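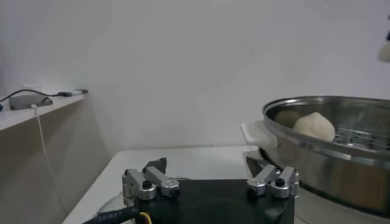 Urs Reisinger maintains that the rack goes in with the holes over the water and the lid goes on, and that anyone who needs more procedure than that should stick to toast. Noted, Urs. I am writing the procedure anyway.

Kitchen bench notebook, 8/14/21

Steamer pot, the big stainless one, now lives on the white table against the wall. Berville wanted it back in the closet. Berville doesn't have to carry it.

Dumplings, 2 batches. First one stuck to the rack with real conviction. Second one on cabbage leaves, came off fine, tasted of cabbage. Lost 3 to the water, where they became soup.

Started with 3000 ml in the bottom, which was too much once it got going. Try less. Topping up with cold water stalls everything for around 2 minutes and makes me unpopular.

Rim shows every fingerprint. Vinegar helps. Timmermans paste also helps but smells like a swimming pool, so vinegar.

Still to do: find the lid knob that went missing in May. Ask Dellov if they sell it without selling me the lid.

We use cookies to improve your experience. Accept / Manage settings

Comments

gularia_fan: Parchment with holes poked in it. No cabbage taste.

Urs: Or eat the soup.

pk: did the knob ever show up? mine was in the oven mitt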